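Shop > Kitchen and Table > Plates and Bowls > Palasero Table Series

Palasero Table Series by Wiltik

Palasero is our series of colored tableware for daily meals, for the terrace and for small cafes. All pieces are made from one clear plastic, colored through the full thickness, so the color does not peel when the surface becomes a little scratched. You can buy the pieces one by one or in sets, and every color can be mixed with every other color.

We started this series after many customers of our shop in Jalali asked for plates that children can carry to the table without worry, but which still look nice when guests are coming. The first pieces were quite heavy and the edge was too sharp for the lip when drinking from the bowl. The present shape has a rounded edge, and the bowl is lighter than before. If you own pieces of the first shape, they stack with the new ones, but the pile will stand slightly higher.

What is in the series

Dinner plate, flat, with low edge
Side plate
Soup bowl
Small bowl for sauce, nuts or olives
Serving plate, large
Tumbler (sold by Wita, see the note under Colors)

The set for home contains the dinner plate, the side plate and the soup bowl, 5 of each. The cafe set contains 80 dinner plates and is packed in 3 cartons. Please check the cartons on arrival and write to us before you put the plates in use if one of them has a crack. We replace cracked pieces without return, a photo is enough.

Colors

Pink, smoke gray, amber, sea green and clear. The clear version shows fingerprints more than the others, this is normal for the material. Pink and amber look lighter when a single plate is held to the window and much darker in the pile, so please do not judge the color from the carton only. Small differences between two production lots are possible. If you order more pieces later for a set you already have, write the lot number from the sticker in the comment field and we will look for the nearest match in our stock.

The tumblers are made for us by Wita. Their pink is a bit colder than ours. Some customers like this and some do not, therefore we sell the tumblers only separately and never inside a set.

Use and care

The series is suitable for the dishwasher, upper basket, normal program. Please do not use the intensive program, the heat can bend the large serving plate. It is not suitable for the microwave or the oven. Hot soup is no problem, but do not put a pan from the stove directly on the plate. Tomato sauce and turmeric can leave a yellow shadow if they stay overnight — warm water with a spoon of baking soda helps in most cases. For washing by hand use a soft sponge. The green side of a kitchen sponge makes fine lines which cannot be polished out at home.

New pieces can have a light smell from the packaging. Wash them one time with dish soap and let them dry in open air.

For storage we recommend to put a paper napkin between the plates if they will be in the cupboard for the whole winter. In daily use this is not necessary.

Ordering and delivery

Orders received before Tuesday noon leave our warehouse in the same week. Orders after that leave in the following week. The cafe set is delivered by a separate carrier, who will call you before coming, so please give a phone number that somebody answers during the day. Unused pieces can be returned in the original carton. For pieces which were already washed we can only offer exchange in case of a defect.

Spare pieces are available for all colors except amber, which is out of stock until April. It is possible to reserve amber by e-mail and we will write to you when the new lot arrives — no payment is needed before this.

Order code for the full series: Palasero 87. Add the color name after the number, for example "Palasero 87 smoke gray". If you want mixed colors, write the quantity for each color in the comment field of the order form.

Contact | Delivery and returns | © Wiltik, all rights reserved | Back to top
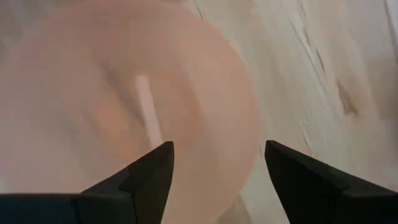

Translucent pink, round shape.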